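Home Shop Jackets Bags Bedding Care Guide Contact

Madinska Quilted Hooded Jacket – Navy
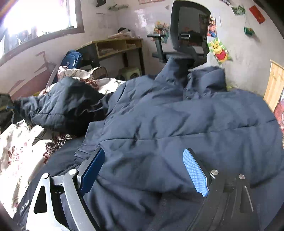
The Madinska is our everyday cold-weather jacket, made for walking to class, waiting for the bus and standing around outside. It is navy blue, with horizontal quilted channels and a hood with a pale, furry lining. The cut is straight, with room for a sweater underneath.

The filling is 250 grams of polyester. We tried a heavier one and it was too warm indoors, so we went back. The lining is plain woven nylon with one inside pocket. Sizes run from XS to XXL. If you are between sizes, take the smaller one.

Machine wash cold, 40 minutes or less, zipper closed. Tumble dry on low with two tennis balls. The channels crease when the jacket has been folded or left in a pile – hang it overnight and most of that drops out. Do not iron. The hood lining can be brushed by hand once dry.

Designed by Ziad Awad for Nirnmont and sewn at the Urbańczyk workshop in Grilville. Repairs to zippers and seams are free for 12 months. Send the jacket with a note saying what needs fixing. New stock arrives in May.

Filed under: Outerwear / Quilted / Hooded / Navy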